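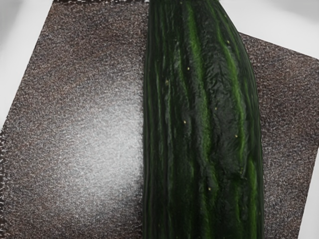

**Stonura 941 - film micro-perforé pour concombre long et légumes-fruits sensibles à la dessiccation**

Le Stonura 941 est un film étirable destiné au conditionnement unitaire du concombre long de serre. Il limite la perte de masse pendant le stockage et la distribution, sans modifier l'atmosphère interne au point de favoriser la fermentation. Il convient aussi à la courgette et à l'aubergine, sous réserve d'un essai préalable sur la variété concernée.

## Présentation

Film monocouche transparent, livré en bobines sur mandrin carton. La perforation est réalisée à froid, après extrusion. Deux laizes sont disponibles :

- **941-S** : calibres courts et moyens ;
- **941-L** : calibres longs, fruits courbes ou à diamètre irrégulier.

Pour un lot dont le diamètre varie nettement d'une extrémité à l'autre du fruit, retenir la laize L et réduire la tension de dévidage. Une tension excessive ouvre les perforations au point le plus large et crée une zone de dessèchement localisée.

## Conditions d'emploi

| Paramètre | Valeur |
|---|---|
| Température de stockage des fruits | 10 °C minimum |
| Délai maximal entre récolte et filmage | 7 heures |
| Superposition des couches au scellage | 2 |
| Réfrigération du film avant usage | Non |

En dessous du seuil indiqué, le concombre présente des dégâts de froid (piqûres, plages translucides, ramollissement) que le film ne prévient pas. Les symptômes apparaissent souvent après retour à température ambiante - un contrôle en sortie de chambre froide ne suffit donc pas à valider un lot.

Les fruits doivent être ressuyés avant filmage. L'eau libre piégée sous le film obture les perforations. Ne pas stocker à proximité de tomates mûres, de melons ou de pommes : l'éthylène accélère le jaunissement de l'épiderme, filmé ou non.

## Compatibilité machine

Le 941 se monte sans adaptation sur les filmeuses Kamel à dévidoir supérieur. Sur les modèles à dévidoir latéral, prévoir le galet de renvoi Gamside, vendu séparément. Les lignes à rétraction thermique sont exclues : le film n'est pas rétractable et se déchire au passage du tunnel.

Le réglage du couteau se fait bobine en place, machine consignée. Après chaque changement de laize, effectuer une série d'essai et vérifier la tenue du scellage aux deux extrémités.

## Stockage des bobines

Conserver à plat, dans l'emballage d'origine, à l'abri de la lumière directe. Une bobine entamée doit être remise sous housse en fin de poste. Le bord exposé à la poussière provoque des défauts d'adhérence sur les premiers tours - les éliminer avant reprise de la production.

## Commande et assistance

Fabrication et distribution : Stimdale. Vente par carton complet, laizes non panachées. Les échantillons pour essai en station sont fournis sur demande écrite, en précisant le modèle de filmeuse et le calibre dominant.

Contact technique : Zuleica Falcão, service applications. Pour toute réclamation, joindre l'étiquette du mandrin et un échantillon de film non étiré.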